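Search products
Enter keyword or item number
Search

Stodberg Bench Rack for Small Tubes, White

Reading time: 4 minutes

We have been selling tube racks at Tidance for long enough to have opinions about them, and the Stodberg is the one we keep coming back to. It's a plain white plastic block with a grid of round holes in the top, it sits flat where you put it, and it holds the little snap-top tubes that so many school labs, hobby growers and soil-testing folks seem to collect by the bagful. If you've ever tried to stand those tubes up in a coffee mug (we have, more than once) you'll understand why we get a bit fond of a decent rack.

The holes are sized for standard 1.5 ml microcentrifuge tubes. They go in with a light push and lift out with two fingers, and the rim stays proud of the surface so you have something to get hold of. You don't need to fill every hole, of course. Most of our customers leave plenty of room between tubes while they're working, which makes it much easier to pick up the one you meant to pick up, and then close the rows up again when it's time to put everything away.
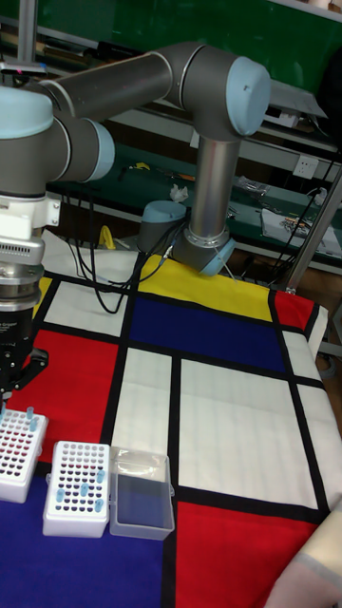

Color is worth a word or two here. We chose white for the rack after trying a few others, mainly so that tinted tubes would stand out against it. Light blue ones show up nicely, and so do the pink and amber ones if you like to sort by color - Leokadia Kozłowski in our packing room keeps a whole system of her own going that way and is always happy to explain it to anyone who calls. Clear tubes are a little harder to spot on white, so if you use mostly clear ones you may want to put a dot of marker on the caps.

What you'll receive

One rack, boxed, with a small card of row labels you can stick along the edge if you want them. Tubes are sold separately, and so is the lidded box described further down. The rack weighs 182 grams, so it feels steady enough without being a nuisance to carry from one bench to another. Item number is 34-W, which is handy to have if you order by phone.

Two racks or one?

We get asked this a lot! One rack will do perfectly well for a kitchen-table project or a small classroom demonstration. Two side by side is a much nicer way to work if you're moving tubes along through a series of steps, with the ones still to do in the first rack and the finished ones in the second. You never have to stop and wonder which is which. Set them close together, near the front edge of the table where your hand naturally falls, and put your lidded box at the end of the line.

About that box: we carry a clear rectangular one with a lid, the Lerkier, and it makes a very good neighbor for the racks. People keep spare caps in it, or tips, or folded labels, and a clear box saves you lifting the lid every time to check. It wipes clean with a soft cloth. Please don't use anything scratchy on it, as clear plastic does show every mark sooner or later.

A patterned cloth underneath is entirely up to you, but we do like one. Big blocks of color with dark lines between them, red and yellow and blue and white, give you ready-made places to set things down, and a white rack is easy to find on a blue patch. Just pull the cloth flat before you start, so the rack isn't sitting on a fold. Dariusz Michalski wrote to tell us he gives each of his students a color and has had far fewer mix-ups, and we thought that was a lovely idea.

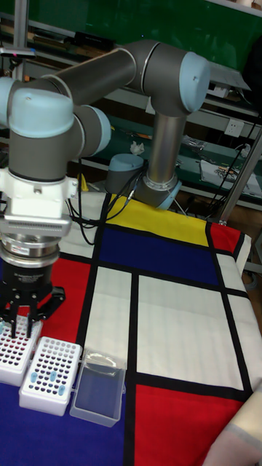
Care and cleaning

Rinse the rack in warm water with a drop of dish soap, then turn it upside down on a towel and let it drain overnight. The holes are deep enough to hold on to water if you leave it right side up. A bottle brush with a narrow head gets into the corners. We don't recommend the dishwasher - the bottom shelf in particular can get hot enough to warp the base, and a rack that rocks is no fun at all.

Ordering and returns

Racks ship from our Krawczyk Street warehouse, usually within 2 working days. Unused racks can come back to us in the original box for a full refund. For school orders or larger quantities, ask for Zuzanna Żak, who looks after those and can put together a price for you.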